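README – Conuris, tri ménager sur table

Bohdan Sirko, janvier

Le jeu réunit 910 essais de rangement de petits déchets, dont 700 pour l'entraînement. La question de départ : un bras du commerce peut-il vider une table sans aide ? Pas encore.
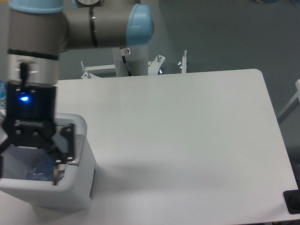
La pince et le bac, à deux moments du travail. 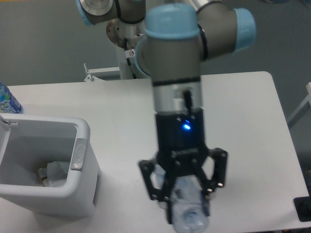 Les objets souples restent le point faible. Rosario Lo Presti a relu les annotations ; 18 essais ambigus portent l'étiquette « incertain ». Le tri par matière n'est pas traité, le lavage non plus.

Format : un dossier par essai, neuf champs par fichier d'index.

3 commentaires · 9 partages

Contact : équipe Conuris | © Flustholm | Haut de page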